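Bench notebook, March, cell 2
Retotis teardown kit, trial unit on loan from Skevovby
Written up by Ruxandra Stanciu. Dorin Moldovan on the controller, Relu Bratu for the morning only.

Picking up from the last entry. The kit is software, a skill library for desktop PC disassembly, a set of finger blanks and print files for the parts fixture. The arm and the table are ours. Skevovby wants a yes or no on the yearly license by the end of the month and Luminița wants two pages from me before that, so these notes are going to be longer than usual.

9:20. Loaded the tower profile. Profile import still fails if the project path has a space in it. Same bug as in the last version, reported again. Renamed the folder and carried on.

Hand-eye calibration took two tries. First try gave a residual Dorin didn't like, second one he accepted. The calibration wizard is the best part of the package so far. It tells you which pose is bad and lets you redo just that pose — the Gittins tool we had last year made you start over.

Case goes on its side with the panel off, fixture to the left of it. 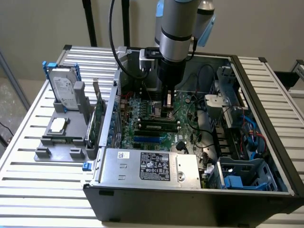
The approach height in the stock profile is too generous for our table. Every move goes up to the safe plane and back down again, and that's where the cycle time goes. Dorin lowered the plane in the config and the planner took it without complaint. I would like a warning there. A new user could put the wrist into the drive cage that way.

Relu asked whether the skill library can be edited or only called. Checked the manual: the high-level skills can be edited, the grasp primitives are locked. We can pass force limits and finger opening but can't change the order of the close and settle steps. Skevovby support says that's on their list, no date given.

10:45. Force logging. The default is 107 samples per grasp, which is too coarse to see a latch let go. Set it to 416 and the plots are readable. The log files get big fast, so point the output at the data drive and keep it off the controller disk.

Memory skills next. Slot positions come from a board template, and the template has to be taught once for each board type. Teaching is done by jogging the arm to two reference points and confirming. Dorin did it without the manual. The prompts call both points "reference A", in two different dialogs, so write down which is which as you go.

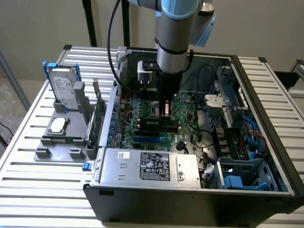 Gripper at the memory slots, hard drive and expansion card standing in the fixture.

Fixture notes. The print files are fine and the pockets are laid out sensibly, but there is no version number on the part. We now have two prints in the drawer that look the same and I can't tell which file either came from. Roxana Tănase will add a revision mark to our copy of the model before anything else gets printed.

Price. The quote has the base license covering 192 board templates, which we will never reach. What we would pay for is the grasp primitives and support. Luminița to ask if there is a smaller tier. Skaretti's offer is cheaper on paper but comes without calibration tools, and we would be writing those ourselves.

Leaning yes on the kit, no on the tier quoted.

Open items:
Path bug, waiting on Skevovby.
Safe plane warning, I'll write the request.
Names of the reference points, goes in the same request.
Dorin to commit the changed config with a comment saying why the plane was lowered.
Fixture revision mark, Roxana.
Cable on the camera bracket — look at the slack with the wrist at full rotation before anyone runs the side bay profile.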